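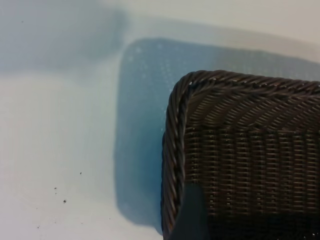 Wendell thinks the battery drop on the second handset is the modem and wants the runs repeated in airplane mode before anyone touches the kernel again. Fair, but the modem was already idle in the last log, so I am doing both.

2018-01-09, Lirkdale bench

Two phones, same build (Whitlock branch, debug off). Screen at 50 percent, auto brightness disabled, Wi-Fi on, no SIM in either. Charged to full, left 10 minutes off the cable, then started the video loop.

Unit A: 60 minutes, normal drain, back glass warm near the camera.
Unit B: same loop, drain clearly steeper. Big cores never drop to the low clock after the first few minutes. Governor setting reads the same on both.

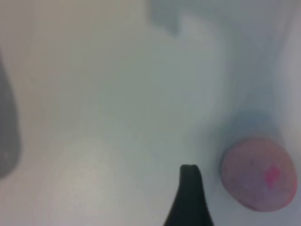 Swapped chargers and repeated the charge on B in case the gauge was being reset badly. No change. Gauge calibration file on B is older than the one on A. Copied A's file over, rebooted, still steep, so the gauge is probably reporting correctly.

Wakelock dump on B shows the fingerprint service holding on after unlock. A does not have it. B came back from Prirnstead with a replacement sensor and may have different sensor firmware. Need the version string from both.

To do:
- airplane mode run on A and B, down to 70 percent
- disable fingerprint service on B, rerun loop
- ask Otis Iwasaki which sensor lot Prirnstead used
- do not flash the Bunside build on either until the above is logged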